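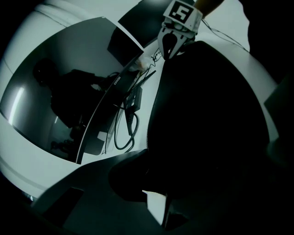

A curved monitor, switched off.

The Geltano Bypass

The tender for the Geltano bypass closed at noon in January. Two bids had been entered in the register. The first, from Ghumman, ran to 1105 pages and priced every culvert. The second, from Loltura, ran to 2 pages and a map.

The assessor read both. Her instructions were to score route, cost and ground risk, in that order, and to leave the remarks column blank unless a figure was missing. In the second bid a figure was missing. Between chainage 3057 and the river the map showed no road at all – only the word Dora, in pencil.

She checked the survey. Dora was a village of one street, flooded when the reservoir was raised. The water over it had since dropped, and the latest levels put the church floor at 524 metres, dry. The Ghumman route crossed it on an embankment.

She rang the ministry and asked whether the village still had legal status. The clerk was away for some time. It had never been struck off, he said. It had a postcode and an unpaid drainage charge.

She wrote the name in the remarks column, then the level, then the chainage. The form would not accept a score with a remark attached, so she left the score out and sent both bids back up the line.

At four the ministry rang to ask who had authorised the pencil.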